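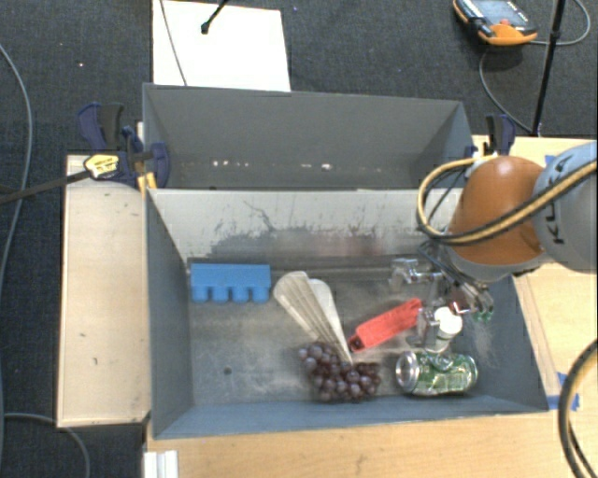 Last updated: 09/05/2025

I have been meaning to write about the move for ages, and every time I sit down to do it the kettle boils or somebody rings or I remember there's a load of washing on the line. But it's raining today and the dog is asleep on my feet, so I can't go anywhere anyway.

For those who haven't kept up (hello, Aunty Jan's book club!), we left Roslow after nineteen years and came to live in Tarkimham, which has one bakery, a good library and a hill that I still haven't learned to walk up without stopping to pretend I'm admiring the view. I thought I would miss the old house terribly. What I miss is the lemon tree. It was a scrappy thing when we bought the place and my husband wanted to pull it out, and then it went and gave us fruit every winter as though it had overheard him. I made marmalade from it, and lemon butter, and a cordial that got me through two lots of bronchitis, and now I have to buy lemons in a net bag like everyone else.

So the first thing I did here, before the curtains were up, was plant another one. Kane Goodwin next door has lived on this street since he was a boy and he leaned over the fence and told me very kindly that I'd put it in the wrong spot. The afternoon wind comes straight up the gully, he said, and it would be miserable there by August. I moved it. Then I moved it again after reading an article, and I think the poor tree is now back within a metre of where it started. It has dropped a lot of leaves and is holding on to 3 flowers, and I go out in my dressing gown every morning to check on them.

The rest of the garden is mostly buffalo grass and an enormous hydrangea I've decided to love. I'd like a veggie bed along the side fence, maybe two if my knees allow it. Ashton Waaka from the library put me on to a soil swap that happens out at Ashby, where people bring whatever they've got too much of – compost, worm castings, pumpkin seedlings, once apparently a rooster – and take home something they need. I went along with a box of jars, feeling a bit of a fraud, and came home with half a boot full of sheep manure and an invitation to somebody's sixtieth. The car still smells. My daughter refused to get in it last weekend and followed us to lunch in her own.

I'm learning that making friends at my age is a lot like moving that tree. You feel silly and exposed for a good while and you drop a few leaves. In Roslow I could go down to the shops for milk and be gone an hour and a half with all the talking. The first month in Tarkimham I bought my milk and was home in ten minutes, and I did have a little cry about it in the laundry, I don't mind telling you. Now the lady at the bakery puts aside the dark crusty loaf for me and asks after the lemon, so we're getting somewhere.

May is a lovely month here, by the way. Cold mornings, woodsmoke, and then that soft gold light after lunch when you can sit on the back step in a cardigan. I've started knitting again (a scarf, nothing clever) and I've got broad beans to put in as soon as the rain lets up. If anyone has a good way of keeping possums off citrus, please leave me a comment, as I've tried the garlic spray and they seem to regard it as dressing.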